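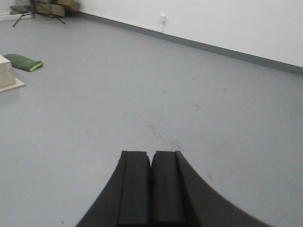
Figure 1. Gripper with its fingers closed.

Uptake of Blood Pressure Checks among Adults over Forty in Premesley
Student project report, Community Health module
Authors: Merike Bite and Ilze Pētersons
Submitted June 5, 2022

Summary

This report examines how many adults over forty in the town of Premesley make use of the free blood pressure check offered at local pharmacies, and why others do not. The project used a paper questionnaire and short interviews with pharmacy staff. Just over half of those who replied had taken a check in the past year. The most common reason given for not doing so was that the person had not known the service existed. Cost and distance were mentioned much less often than the authors had expected.

1. Background

High blood pressure often has no symptoms, and many people who have it are unaware of it. A check takes a few minutes and can be carried out by trained pharmacy staff, without a visit to a doctor. In Premesley the service has been available since the pharmacies reopened their consulting rooms to the public last October. It is open to any adult over forty who is not already being treated for high blood pressure.

The town has almost 3000 residents in this age group. It has one medical practice, which is shared with the neighbouring villages, and appointments there are in short supply in the winter. The local health office has therefore asked for more routine checks to be moved into pharmacies. No figures on uptake had been published when this project began.

2. Aims

The project set out to estimate the share of eligible residents who had taken a pharmacy check in the past year, and to record the reasons given by those who had not. It also looked at whether people who were given a high reading had gone on to see a doctor or nurse. It did not attempt to measure the effect of the service on health.

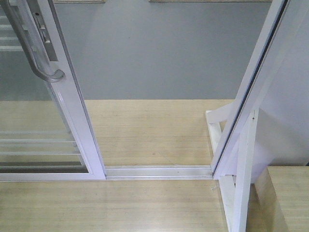

Photo: Fotow

3. Method

A two-page questionnaire was drawn up in consultation with the module tutor and tested on a small group of fellow students' relatives. The wording of one item was changed after the test, as several people had read "checked" to include readings taken at home on their own monitors. The final version asked separately about home readings.

Copies were left at the Timetti pharmacy on the high street, at the Cuervo pharmacy by the station, at the library and at other public places, making nine collection points in all. The forms could be filled in on the spot or returned in a sealed box. Collection lasted four weeks. No names or addresses were asked for. Respondents gave their age band, their sex and the part of town in which they lived.

In addition, the authors interviewed a member of staff at each of the two pharmacies. The interviews followed a short list of topics and notes were taken by hand. Both members of staff agreed to the use of their remarks on condition that they were not named.

4. Results

4.1 Response

A total of 269 usable forms were returned. A few others were set aside as the person was under forty or had left most of the form blank. Women returned more forms than men, and the oldest age band was well represented. Men in their forties were the smallest group.

4.2 Uptake

Slightly more than half of respondents said that they had taken a pharmacy check in the past year. Uptake was highest among those in their sixties and lowest among those in their forties. People living near the high street were more likely to have had a check than those living on the far side of the railway, although the difference was modest.

Home monitors were more common than expected. Many of those who owned one said that they did not see the need for a pharmacy check. Only a minority of them wrote their readings down.
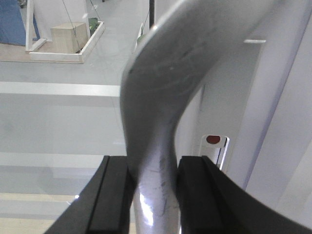 Does a pharmacy check need to be booked in advance?
Booking is optional at both pharmacies interviewed for this report. A person may walk in during opening hours, but may have to wait if the consulting room is in use.

4.3 Reasons for not taking a check

Respondents who had not taken a check were asked to tick as many reasons as applied. The reason most often ticked was "I did not know about it". This was followed by "I feel well" and "I have not had time". A smaller number said that they would feel uncomfortable discussing their health in a shop, and several added by hand that the consulting room door opens directly on to the queue. Very few ticked the items on cost or travel. Of those who did tick cost, more than half had also ticked that they did not know about the service, and may have assumed that there was a charge.

4.4 Follow-up after a high reading

Most of those who recalled being given a high reading said that they had since contacted the medical practice. Some were still waiting for an appointment. A few had been told to repeat the reading at home and had not done so. The number in this group is small and the results should be treated with care.

4.5 Views of pharmacy staff

Both members of staff supported the service and considered that it was within their skills. Both said that demand was uneven: mornings were busy, while late afternoons were often quiet. One noted that the printed poster supplied for the window did not say that the check was free. The other would like a direct line to the practice nurse – at present a high reading is reported on a paper slip which the patient is asked to hand in.

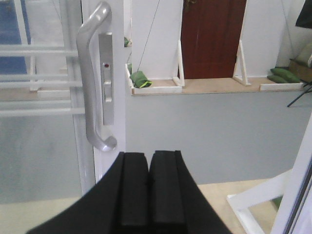

What should a person do if a pharmacy reading is high?
The reading should be repeated, either at the pharmacy or at home over several days, and the results taken to a doctor or nurse. A very high reading should be dealt with on the same day.

5. Discussion

The findings suggest that awareness is the main barrier to uptake in Premesley. This is in some respects encouraging, as it can be addressed at low cost. The lower uptake among people in their forties may reflect working hours, and the quiet late afternoons reported by staff could be offered to this group if opening times were extended slightly.

Privacy deserves more attention than it has so far received. It was not among the leading reasons, but those who mentioned it tended to write at some length.

The study has several limits. Respondents chose whether to take part, and people with an interest in their health are more likely to have done so. Two of the collection points were pharmacies, where users of the service would naturally be found. The true level of uptake is therefore probably lower than the figure reported. Answers also relied on memory, and the questionnaire was available in one language only.

6. Recommendations

The window poster should be reprinted with the word "free" in large type, and copies placed in the library and at the station. Pharmacies should record the number of checks carried out each month and share it with the health office. The paper slip for high readings should be replaced by a message sent directly to the practice, with the patient's consent. A repeat of the survey, with forms sent by post to a random sample of households, would give a more reliable estimate.

7. Division of work

Merike Bite designed the questionnaire and analysed the returned forms. Ilze Pētersons arranged the collection points and carried out the interviews. Both authors wrote and checked the final text. The blank questionnaire and the interview topics are held with the module office and may be consulted on request.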